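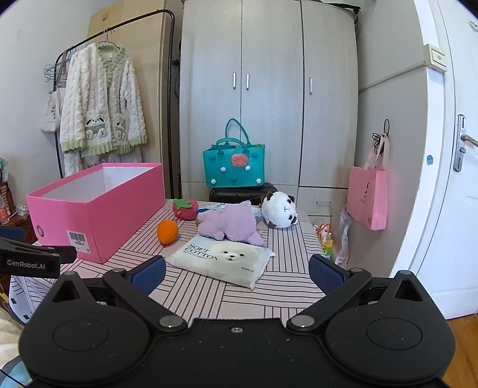 Clellow hold on in extra innings, take series from Tinddale

Clellow won the deciding game of the fall series on Monday evening, 6-5 in 11 innings, after leading by four runs going into the eighth. The paid gate was 931, the best of the season at Purves Field and 300 more than we had for the opener.

Beril Taşdemir started for Clellow and had Tinddale off balance from the first batter. She threw the changeup early in the count, got a lot of ground balls to the left side and allowed one run through seven. That run came in the third on a walk, a stolen base and a single through the middle. She finished on 98 pitches, well above what she had thrown in any start since June, and it was no surprise to see the bullpen moving before she came off the mound.

Clellow did most of their scoring in the fourth. The first two batters reached on a bunt and a throwing error, and a double down the right field line brought both of them home. A sacrifice fly made it 3-0 after the runner on second had moved up on a wild pitch. They added single runs in the fifth and sixth to go ahead 5-1, and at that point Tinddale had left only three runners on base all night.

The eighth was another matter. Tinddale's leadoff hitter worked a full count and walked. The next two singled to load the bases, and a pinch hitter lined a ball into the gap in left center that cleared them. With the score 5-4 and one out, a soft fly ball fell between the shortstop and the left fielder. Both called for it and both pulled up. The tying run scored standing up.

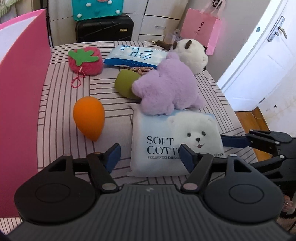

The relief pitcher got out of the inning with a strikeout and a pop-up to first, and then things went quiet. Each side put one runner on in the ninth. In the tenth Tinddale had men at first and third with two out, but the runner at first broke too soon and was caught in a rundown before the run could cross.

Clellow won it in the bottom of the 11th. Chandrasekhar Chacko, who had gone hitless in four trips, led off with a double off the base of the wall in right. He went to third on a ground ball to second. Tinddale brought the infield in and pulled the left fielder in behind third, leaving two men to cover the outfield. The next hitter fouled off five pitches and then hit a chopper over the third baseman's head.

"I was going on contact," Chacko said afterward. "If he catches it I'm out by a long way. I knew that."

The manager kept his comments short. He said the fly ball in the eighth should have been the shortstop's and that they would work on it over the winter. He also said Taşdemir would not have gone back out for the eighth whatever the score was.

Tinddale can feel they let the second game get away as well. They had 17 hits in that one and lost by a run, leaving the bases loaded twice. Over the three games they hit .312 as a team and still came out on the wrong side, mostly on account of baserunning. They had four runners thrown out in the series – two at the plate, one at third and the one in the rundown.

Notes

Chacko ends the year with 33 doubles, the most on the club. Taşdemir finishes with the lowest earned run average of the Clellow starters.

The new scoreboard from Isunix went dark for most of the seventh inning and was back on before the Tinddale rally. The count was called out over the loudspeaker in the meantime. The company is sending someone to look at the wiring.

Spring tryouts will again be at Purves Field. Pitchers and catchers report first, with everyone else the following weekend. Bring your own glove and a wood bat. Season seats from this year can be kept by returning the renewal form to the ticket window before the end of October.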